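Introduction to Material Culture – Unit 6
Reading a Basket: Notes for the Grostiletti Collection

Welcome back, everyone, and thank you for the good questions last time (I promise we'll get to dyes in May). This unit is about splint baskets, the everyday kind that people carried eggs and apples in, and about what a plain old basket can tell us when the maker left no name on it.

Our main source is Otakar Zelenák's catalog of the Grostiletti baskets, now kept at Nosstead. He recorded 1,344 of them over 11 years, and I would gently ask you to read his introduction before you dive into the entries, as his terms for rims are his own and they do take some getting used to. Print out the Vikano chapter if you can, and mark it up as freely as you like.
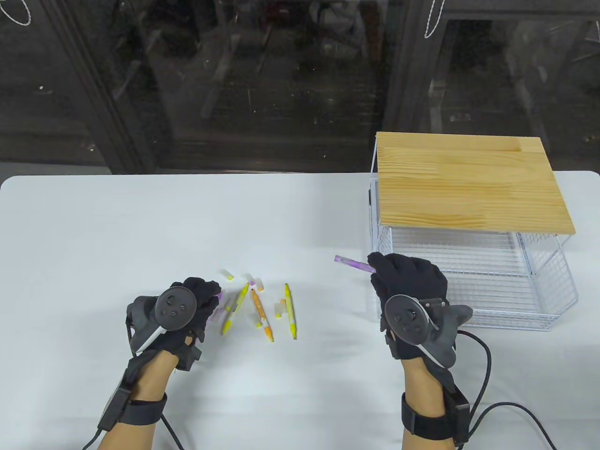
1. Where to start looking

Start at the bottom. The base is where the weaver set the count of uprights, and everything after that follows from it. Zelenák sorts bases into 3 groups: square, round, and what he calls "turned," where a square base is eased into a round wall. Most of the Vikano baskets are turned. The Lau baskets almost never are, and we'll spend a good while on why – trade is one answer, but I don't think it's the whole answer.

2. Rims and handles

Handles get replaced. Please write that in your notes, and underline it! A handle may be two generations younger than the basket it sits on, so never date a piece from the handle alone. Look at the lashing instead, and see whether it runs under the rim or over it.

For next time: Zelenák, chapters 3 and 6, plus one page on any basket you have at home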